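Work Organisation and Automated Cells
Handout 4: Who does what once the arm is in

Reading before the session: the Cernmont case pack, parts 1 and 2. Bring the task sheet from Handout 3.

4.1 Background to the case

Cernmont makes small batches of pressed powder goods. Until the Jultetti cell was installed, each bench was run by one operator who weighed, filled, pressed, checked and cleaned. The firm employs 133 people, of whom 16 worked in the pressing room. No posts were cut when the cell came in. The content of the posts changed, and the case is set for that reason.

The cell was bought to take over the repeated hand movements: picking up a tool, placing it, pressing, lifting away. Changing materials, clearing spills and deciding whether a batch is fit to go on stayed with the operators.

4.2 Task split

Under the old arrangement, a judgement about the material was made during the pressing itself. An operator felt through the hand whether the powder was packing or crumbling and altered the pressure at once. The arm has a fixed routine, and the judgement now comes either before the press (preparation) or after it (inspection). The case pack calls this "displaced skill". Note the term, as it returns in Handout 6.

Loose material is a hard case for a gripper. Its shape changes each time it is touched, and a pressed mark may hold well in the middle and break up at the border. The work at tray level, from the gripper's side, with pink material already marked by a half-round impression:
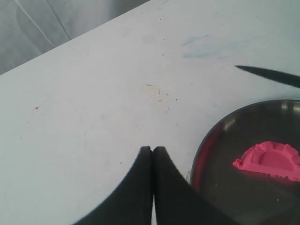
Vlasta Baláž objects that the term "displaced skill" is too kind to the employer. In her written reply to the case pack she argues that an operator who used to correct a fault in the hand is now asked to explain it afterwards on a form, and that the second task is harder, slower and graded no higher. She would have the form count as skilled work in the pay scale.

Her point should be set against the room log for May, which lists 900 press cycles and 67 stops. Each stop needed a person. The log gives the length of a stop but leaves out what the operator did to clear it – a gap that affects both training and pay.

4.3 Changes to the working day

Breaks. Formerly taken between batches, now tied to the cell's cleaning cycle.

Attention. Long periods of watching with short periods of quick action. Operators report this as more tiring than steady bench work.

Talk. Benches faced each other. The cell is fenced on two sides, and conversation has moved to the handover at shift change.

Training. New starters learn the cell first and hand pressing second, if at all. Consider who will be able to judge a poor press in ten years.

4.4 Questions for the session

Which tasks on your Handout 3 sheet would move to before or after the press?

Should clearing a stop be logged by the operator, by the cell, or by both?

Is Baláž's pay argument still sound if the number of stops falls by half?

Written answers, one page, to Nahom Admasu by 8 August 2026.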